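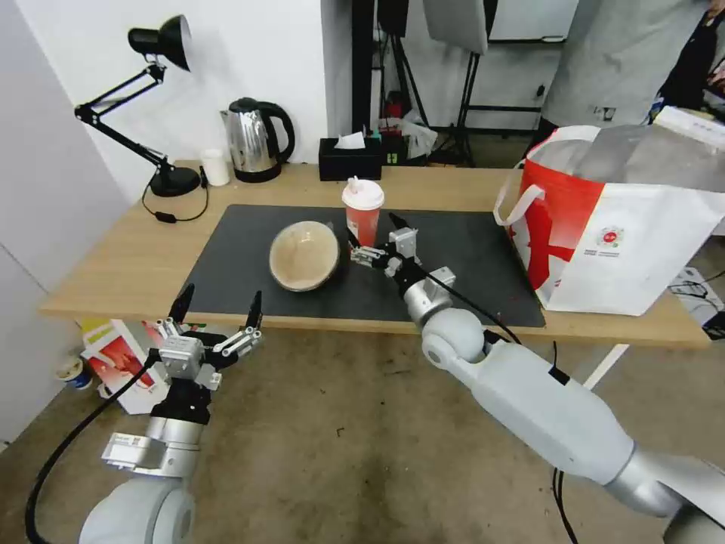

Fig. 1 — Bol beige et gobelet rouge à couvercle blanc

Se déplacer sans voiture dans une petite ville : le cas de Gramier
Rapport de projet, deuxième année de licence de géographie
Remis le 10/06/2022

1. Contexte

Gramier compte 2 433 habitants au dernier recensement communal. La ville en avait quelque 3 000 à l'époque où la scierie Lindqvist tournait encore. Après la fermeture, une partie des ouvriers est allée travailler à Nurkier, d'abord en faisant la route tous les jours, puis en s'y installant. Les commerces de la rue de la Gare ont suivi le même mouvement, avec quelques années de retard.

La gare n'accueille plus de voyageurs. Il reste une ligne de car vers Nurkier, calée sur les horaires du lycée, et le Pamo, un minibus à la demande mis en place par l'intercommunalité. Notre projet porte sur le Pamo : qui l'utilise, pour aller où, et pourquoi une bonne partie des habitants ne s'en sert pas.

2. Méthode

Nous avons mené huit entretiens avec des habitants sans voiture ou qui conduisent peu. Les entretiens ont eu lieu à domicile ou à la mairie, selon le choix de la personne. Nous avons aussi relevé les horaires affichés aux arrêts et fait trois trajets avec le minibus, dont un un jour de marché.

L'échantillon est petit et plutôt âgé. Les lycéens, qui prennent le car scolaire, y sont mal représentés. Nous n'avons pas obtenu les chiffres de fréquentation par arrêt, que l'exploitant ne communique pas aux étudiants.

3. Résultats 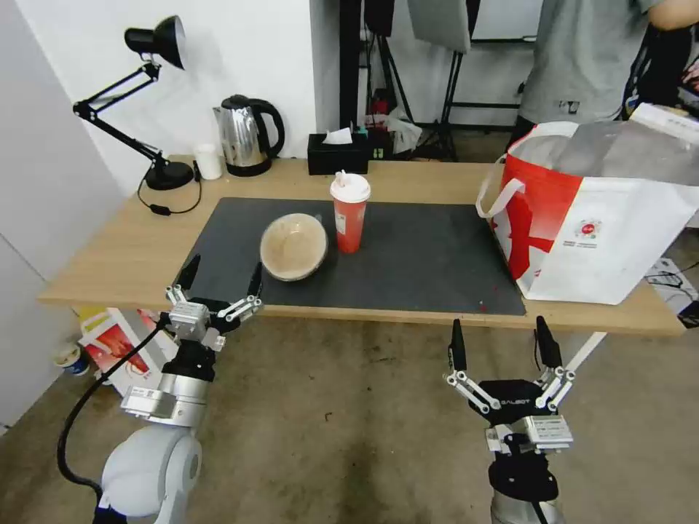

Le premier obstacle cité est la réservation. Il faut appeler la veille avant midi, ce qui exclut de fait les rendez-vous médicaux obtenus au dernier moment. Plusieurs personnes disent avoir renoncé à une consultation à Nurkier pour cette raison, ou avoir demandé à un voisin. Le voisin revient dans presque tous les entretiens — c'est lui, le vrai transport à la demande de Gramier.

Le deuxième obstacle est le retour. Le dernier minibus quitte Nurkier en milieu d'après-midi. Une habitante qui cherchait un emploi dans la grande distribution a refusé un poste dont les horaires finissaient plus tard.

En revanche, les usagers réguliers sont satisfaits. Ils connaissent les conducteurs, réservent d'une semaine sur l'autre et vont surtout au marché, à la pharmacie et chez le kinésithérapeute. Le prix n'a été critiqué par personne. Le service est suspendu en juillet, et certains ne l'ont appris qu'en téléphonant.

4. Discussion

Le Pamo répond bien à une demande stable et prévisible. Il répond mal aux besoins des actifs et des jeunes adultes, alors que le conseil communautaire présente le service comme un moyen de les retenir. Ajouter un retour en fin de journée nous paraît plus utile que de créer de nouveaux arrêts dans le bourg, où les distances à pied restent courtes. Nous n'avons pas pu chiffrer cette proposition.

Les annexes contiennent la grille d'entretien et le relevé des horaires.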